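Zidetti Room Words – README

Hello, and thank you for stopping by! Zidetti Room Words is a collection of short written pieces in which people tell us, in their own everyday words, about a bedroom they once slept in and still remember. It grew out of a writing evening that Godelieve Verschueren used to run, and it has 473 entries now, which still surprises us a little.

What you get

Each entry is one plain text file with the piece itself, plus a line in the index giving the writer's age band, the kind of home (farmhouse, apartment, boarding house and so on) and the decade being remembered. We kept the spelling as people wrote it. If somebody wrote "draws" for "drawers," it stays that way – those slips are half the charm, and a few of our readers study exactly that.

The topics wander, as you would expect. People write about the sound of a parent coming up the stairs, the smell of floor wax, sharing a bed with a cousin who kicked, and there are 18 pieces that are mostly about curtains. The furniture list in the index is handy if you only want entries that mention, say, a window or a chest of drawers.

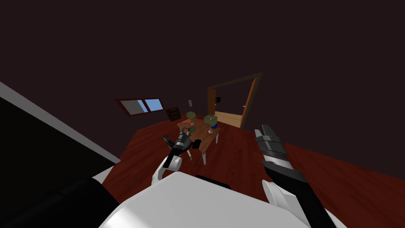

Chest of drawers by the window, rendered room.

How the pieces were gathered

Bram Van Acker and Liesbeth Van Dijk collected the first batch on paper and typed everything up over one long winter. Later pieces came in through the form on our page. Every writer agreed to have the work shared, and we swapped out family names and street names wherever they turned up. If you spot one we missed, please write to Liesbeth and she will fix it in the next release.

Known gaps

Older writers are very well represented and teenagers hardly at all. There are 14 entries where the decade is blank. Two files, both from the boarding house group, are nearly the same text. The writer sent in a second draft and liked them equally, so we kept the pair.

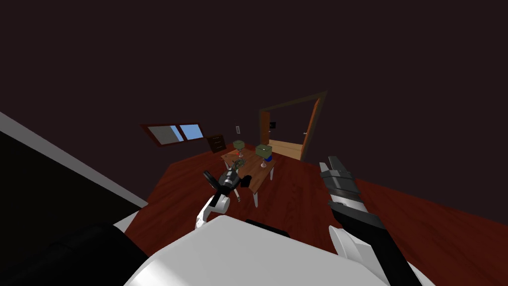
Page last changed: June, 4:40 p.m.

Using the collection

You are welcome to use the pieces for teaching, reading groups or language research. Please name the collection when you do, and don't try to work out who the writers are. Sem Goossens looks after the index and is always happy to hear about a wrong tag – do include the entry number, though, or he will be hunting all afternoon. Printed copies are a separate matter, so please ask Hendrik Desmet before you make any.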